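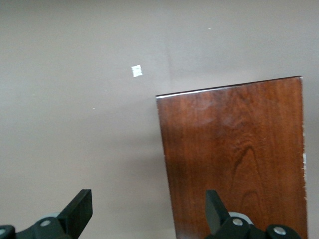
Frequently Asked Questions

What kind of books does Millitz House publish?
Mostly historical novels, plus a short list of story collections. We bring out a small number of titles each year, all in paperback and e-book.

What is The Salt Road to Grallano about?
Bernadette Pruitt's second novel follows two sisters who take over their father's ferry after he fails to come home from the war. It can be read on its own, but a few characters from Oyelaran's Daughter turn up in the later chapters.

When does the paperback come out?
August. Preorders ship the week before.

Is there a reading group guide?
Yes. It has 24 discussion questions, a short interview with the author and a map of the river. The questions give away the ending, so finish the book first.

Can the author visit our book club?
Bernadette joins clubs by video on Wednesday evenings. In-person visits are limited to towns within driving distance of her home. Write to Mei Lyons in publicity with your city and the size of your group.

Do you sell signed copies?
We had 700 signed bookplates printed for this title. Add a note at checkout and we will send one while they last. We can't do personal inscriptions.

Is there an audiobook?
Yes, read by Clyde Dunleavy. It is unabridged – the author's note is included at the end.

Do you take unsolicited manuscripts?
Only in the spring. Send the first two chapters and a one-page synopsis to Nana Frimpong. Please don't send the full manuscript unless we ask for it.

My copy arrived damaged. What should I do?
Email us your order number and we will mail a replacement. You don't need to return the first copy. If you bought it from a store, please take it back there.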